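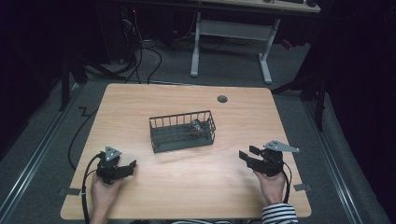
Hand-held grippers teach a robot to pick from baskets

January 10, 2018

The Cidov lab in Plakdale has published a result on learning from human hands. A person works at a table with two grippers, one in each hand, and the motion is recorded for training. No robot arm is needed at this stage. 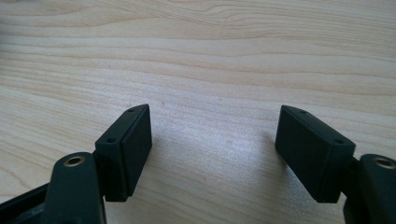

Research

Each gripper has its own camera, which looks out between the finger pads. The model, called Witetti, learns from this view together with the tracked position of the tool. After 90 demonstrations it completed the basket task in 5 of 6 trials.

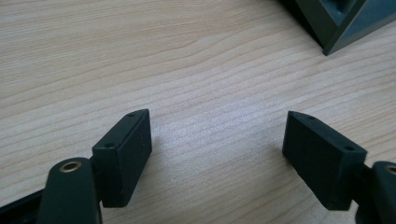

What comes next

The team will repeat the test in March at the Hutchins site, with four new objects. They also want to know if plain table tops, where the camera sees mostly wood grain, make the learning more difficult.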